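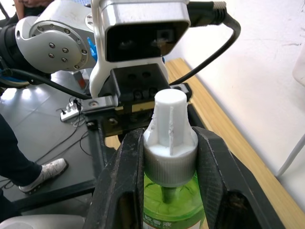
3.2 Cap shape and refill habits

Household refill containers are a wonderful place to study how people read a shape with their hands, and our diary study in Pumik gave us far more than we had hoped for. Small bottles drew the liveliest entries. A ribbed white collar on a translucent green bottle, with a narrower finned top above it, offers two places to grip, and participants in 7 of the 30 homes wrote about trying the upper part first. Older residents favored the wide ring. We were delighted by how precise these notes were, down to which thumb did the work.

Large containers told another story. In Womo, where the diaries ran through August, people talked mostly about weight and pouring, and hardly mentioned the cap (see Figure 2).

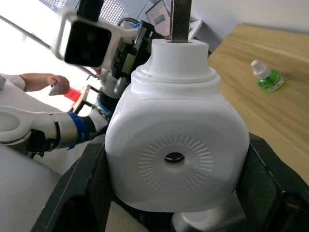 Figure 2. White plastic jug with a stepped neck and an embossed radial pattern on the front.

Raised patterns came up in 27 entries, often as something pleasant to touch while waiting for a slow pour. Section 3.3 takes up labels.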